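Tonside Residents' Forum > Building Services > Parcel Room and Deliveries
Topic: Revised parcel room procedure, request for comment

G_Gebreyes (Building Services)
Posted 11/10/20

Residents are advised that the parcel room procedure at Tonside is under review. The present arrangement was adopted when the room received far fewer deliveries than it does now. Last month the front desk logged 367 parcels, and the shelving was not designed for that volume.

The draft procedure provides as follows. Parcels will be held for two weeks and then returned to the sender. Residents will collect parcels in person or name one other person in writing. Perishable goods will not be accepted at the desk. Oversized items will go to the storage bay behind the east stairs, and the resident will be notified by email.

Comments are invited in this thread. Please keep them to the draft itself. Complaints regarding individual carriers should be sent to the desk.

Getachew Gebreyes
Building Services

zzheng_204
Thank you for posting the draft. I support the holding period in general, but two weeks is too short for residents who travel for work. I was away for most of April and would have lost three deliveries under this rule. I would ask that the desk accept a written request for an extension, submitted before the resident leaves.

Zhenhua Zheng, Unit 204

subin.sung
I must respectfully disagree with the previous comment. Extensions are the reason the room is full. When I went down for a small envelope last week, I had to move a boxed bookcase that had been standing in front of my shelf for a considerable time. If a resident expects to be away, the order can be delayed or sent to a neighbor.

I do agree with the rule on perishable goods and would like to see it enforced.

zzheng_204
A bookcase would go to the storage bay under the draft, so that difficulty is already addressed. My request concerns ordinary parcels only.

RCho
Could Building Services clarify what is meant by "oversized"? The draft gives no dimensions. At Plelleck, where I lived previously, the limit was posted on the door of the room and there were very few disputes about it.

I would also raise the matter of packaging. The recycling corner is regularly filled with cartons that have not been flattened. The procedure should state that residents are responsible for their own empty boxes.

Ro-un Cho

won.ru
I second the point on packaging. The house rules on recycling already require that boxes be emptied and flattened, but they appear on page two of the move-in packet and I doubt many residents have read them. A short notice in the parcel room would serve better. I have started a draft and would be glad to have it corrected. The heading is "Empty Boxes" and the illustration is as follows.

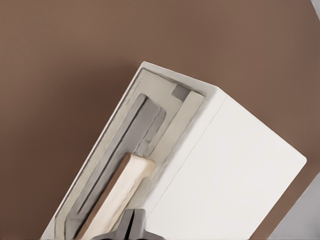
White box, open at one end.

The text beneath would read: "Please remove all packing material, flatten the box, and place it in the recycling corner. Do not leave boxes in this room."

Ro-un Won

subin.sung
The wording is clear. I would add that foam goes in the regular trash, as the hauler does not take it with cardboard.

G_Gebreyes (Building Services)
The comments received so far are noted. The size limit will be added to the draft and posted on the door, as Ro-un Cho suggests. The notice on boxes is accepted with the addition regarding foam.

On extensions, opinion is divided — Building Services will consider a single extension of one week on written request. Further comments on that point may be posted here.

zzheng_204
One week would be acceptable to me.

subin.sung
I remain opposed, but I will abide by the rule if it is adopted. Please specify whether the request may be made by email.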